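How to Oil a Wooden Table Top

Oil is the easiest finish to put on a table at home and the easiest to repair later. A small top takes an evening for each coat, plus drying time. These steps are for bare wood or a top that has been oiled before. A varnished top has to be stripped first.

What you need

Hardwax or linseed oil
120, 180 and 240 grit sandpaper
A sanding block
Lint-free cotton rags
A vacuum with a brush head
Gloves
A metal can with a lid

Step 1. Clean the top

Wipe the table with a damp cloth and a drop of dish soap, then again with plain water. Let it dry overnight. Grease left in the wood shows up as dull patches once the oil goes on.

Step 2. Sand

Start with 120 grit and work along the grain. Keep the block flat and don't lean on it near the edges, where it is easy to round over a corner you wanted crisp. Move to 180, then 240. Vacuum between grits. On a curved edge, take the paper off the block and fold it in your hand.

Step 3. Raise the grain

Wipe the wood with a barely damp rag and wait until it dries. It will feel fuzzy. Go over it once with used 240 paper and vacuum again. You can skip this on the underside.

Step 4. First coat

Stir the oil, don't shake it. Pour a small puddle in the middle and spread it thin with a rag, along the grain. Leave it for the time given on the can, then wipe off everything that hasn't soaked in. If the surface still feels sticky under your hand, keep wiping.

Step 5. More coats

Let the first coat dry for a full day with a window open. Put on 2 more coats the same way, for 3 in total. Oil the underside at least once so the top doesn't cup.

Step 6. Let it cure

The table can take light use after a few days, but keep water and hot cups off it for 21 days.

Oily rags can catch fire on their own. Put them in the metal can, cover them with water and close the lid.

For upkeep, wipe up spills soon and add a thin coat when the wood starts to look dry. Dark rings usually need sanding back before you oil again.
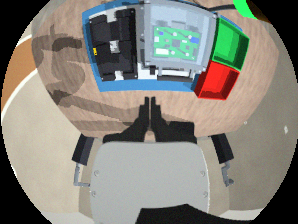 Light brown table top with fine, wavy grain.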